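Gudex Wrist View 33
Simulated wrist camera module for the Montes planner

Gudex renders what a wrist camera would see while a Montes plan runs, and passes each rendered view to your perception node. Joint states and views share one clock.

Inputs: URDF arm model, room mesh, Montes plan file
Output: colour, depth, segment mask
Rate: 38 Hz, single view
Room library: 1,804 meshes
Licence: per seat, from Flusitz

Mount offset is set in the tool file. Flat shading is the default.

Rendered wrist views, jaw open, panelled room mesh

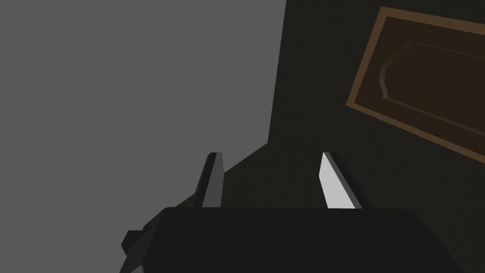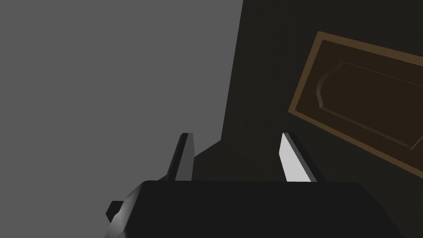
Known limits
Dark materials lose edge detail in the colour channel. Use depth for contact checks.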